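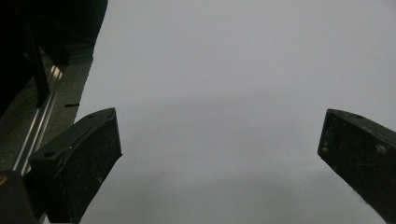

Lecture 5: Idle time in hand-held gripper recordings

Robot Learning from Demonstration, Brultosura
Notes by Parisa Zarei, practical part by Sibusiso Naidoo
Version of 10/02/2022

These notes replace the slides of the lecture. Please read sections 1 to 4 before the practical. Section 5 you can read afterwards, and section 6 is only needed by the groups who write their own trimming program.

1. Where the problem comes from

In the last lecture we looked at how a person can teach a robot without having the robot in the room. The person holds a gripper with a camera on it, does the task by hand, and we keep the video, the path of the camera and the opening of the fingers. In our course the gripper is the Zovell and the recordings are stored with the Rostami programs. From these three streams we train a policy, that is, a function which looks at the last few images and gives the next movements.

A policy learns everything that is in the recordings. If the person waits before the first movement, the waiting is also in the data. The policy sees an image with open fingers and nothing between them, and the correct answer according to the data is: stay where you are. When we then run the policy on the arm, it starts from a very similar image. It stays where it is. The next image is again the same, so it stays again. Students often search for an error in the arm controller for a long afternoon when they see this, while the controller is doing exactly what it was told.

We call this the idle trap. It is strongest when the policy has no memory, but a short memory does not remove it. With a history of five images, the five images of a waiting gripper are as similar to each other as one image is to itself.

2. What we mean by idle

We need a definition which a program can follow. Let the state at time t be the position p(t), the orientation q(t) and the finger opening w(t). We say that a recording is idle at time t if, in a window centred on t,

a) the position stays inside a small ball,
b) the orientation stays inside a small cone,
c) the opening changes less than the noise of its own measurement.

All of these conditions must be true together. Condition (c) is the one people leave out, and then they delete the grasp. During a grasp the hand is often very still and only the fingers move. If you look only at the camera path, closing the fingers is waiting.

Please notice also what is not in the definition. We say nothing about the content of the image. An empty view is a different thing from an idle moment. The hand can travel quickly over an empty table, and this travel is useful, because it teaches the arm how to come to the object. On the other side, the hand can stand still with an object in full view.

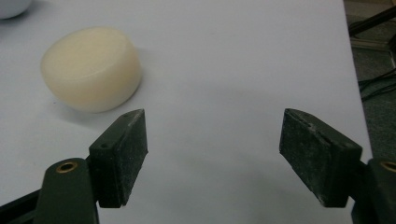
Figure 5.1. Cream-coloured cylinder on the white table, fingers open and not yet in contact.

For a view such as Figure 5.1 the image alone cannot tell us if the hand is moving or standing. A single image also does not tell us if the person is going to the cylinder or coming away from it. We need the neighbours in time, and we need the path. This is the reason that I do not accept an idle detector which was trained on separate images, even when its score on the test set looks good.

3. The trimming method

The method has a pass forwards, a pass backwards and a check by eye.

Step one. Bring the streams to the same clock. The video is 60 frames per second, and the opening is read from the images, so these two agree already. The camera path can be shifted by a small amount. Find the shift by comparing the rotation from the path with the rotation from the motion sensor, and correct it before doing anything else. If you skip it, the edges of every idle part will be wrong by the same amount and you will not notice.

Step two. Smooth the position with a short median filter. Do not use a mean. One lost point in the path becomes a slow false movement after a mean filter, and the false movement hides the waiting.

Step three. Mark each time t as idle or active with the definition of section 2.

Step four. Join the idle parts which are separated by a very short active part. A hand is never completely still, and a small shake should not divide one wait into many.

Step five. Remove the idle part at the beginning and the one at the end, but leave a short margin on both sides. For the idle parts in the middle, do not remove them completely. Keep a short piece of each, so that the policy still sees that a pause between two movements is allowed.

Step six. Look at the cuts. For every recording the program writes the image before the cut and the image after it, side by side. You look at them and accept or refuse. With 300 recordings in the course set this is a morning of work for one person, and I ask that a person does it.

4. When the path itself cannot be trusted
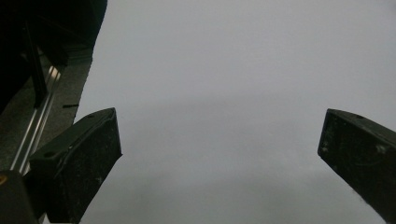 The camera path comes from tracking points in the image, and tracking needs points that look different from their surroundings. Over a plain surface there are very few of them. The tracker then has a choice between bad points and no points, and many trackers choose the bad ones. The fingers are especially dangerous here. They have small round holes on the top face and pale specks on the front, which make very nice corners, but the finger travels with the camera. A tracker which holds on to the holes will report that the camera is still, however fast the hand moves. What remains for it is the left side, with the grooved rail and the speckled strip next to it, and this is a narrow part of the view. So the first thing to prepare is a mask that covers both fingers over their complete range of opening, and a little more.

The mask has a cost. When you cover the fingers generously you also lose part of the surface near the tips, where the object will be. For tracking this is acceptable. For the policy it is not, so the mask is used only in the tracker, and the policy receives the complete image. Every year one group gives the masked images to the policy, and the policy then has no knowledge of its own fingers.

After masking, count the good points in each image and save this count together with the path. When the count is low, the path is marked as weak. Weak and idle are two separate marks, and the following rules say what to do with them:

Idle and not weak: trim as in section 3.
Active and not weak: keep.
Active and weak: keep if the part is short, otherwise send to the check by eye.
Idle and weak: never trim automatically.

The last rule is the most important one of this lecture. A tracker without good points very often reports no movement, and no movement is precisely what we are searching for. If the program trims there, it can remove real travel of the hand, and the policy will learn a jump.

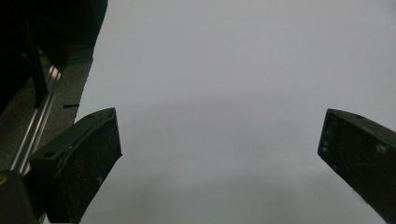

Figure 5.2. Open fingers over a smooth grey surface, with the rail and the textured strip at the left.

5. Remarks on the results from Bostska

The group in Bostska used the same method on their own recordings and trained one policy with trimming and one without. Both were trained for 2000 steps with the same settings. The trimmed policy left its start position more reliably. The untrimmed one often stayed near the start for a long time, and when somebody moved the table slightly it began to work, because the image changed.

I would like you to be careful with this result for two reasons. First, trimming makes the data set smaller, so with an equal number of steps the trimmed policy sees each image more often. A fair comparison should also fix the number of passes over the data. Second, the recordings of one person can have much more waiting than those of another. The gain depends on the people who held the gripper, and I expect it to be small for a person with much practice.

There is also the alternative of not trimming and giving the idle images a lower weight in the loss. It is a softer solution and it keeps the timing of the recording. My experience with it is mixed. The weight is one more number to choose, and for tasks where the robot must really wait for something, a low weight teaches the waiting badly. In such tasks I prefer to mark the required wait by hand and protect it from both methods.

6. Practical advice for your own program (Sibusiso Naidoo)

Keep the original recordings and write the cuts in a separate file. A cut is only a start index and an end index. When you change a threshold, you want to repeat the cutting and not the recording.

Choose the thresholds from data. Lay the Zovell on the table, record for roughly 60 seconds without touching it, and look at how much the position and the opening seem to change. This is your noise. Set the limits a little above it.

Use the same units everywhere. The Rostami export gives positions in metres and the opening in millimetres. I have seen both in one threshold.

Draw the opening and the speed on the same time axis before you trust any table of numbers. A grasp should appear as a clear fall of the opening while the speed is low. If your program has marked this place as idle, condition (c) is missing or the limit is too large.

If you are in doubt about a cut, leave the idle part inside. A little waiting in the data can be repaired later, but a removed grasp makes the recording useless for this task. The files with your accepted and refused cuts should be in the group folder before the first session in May.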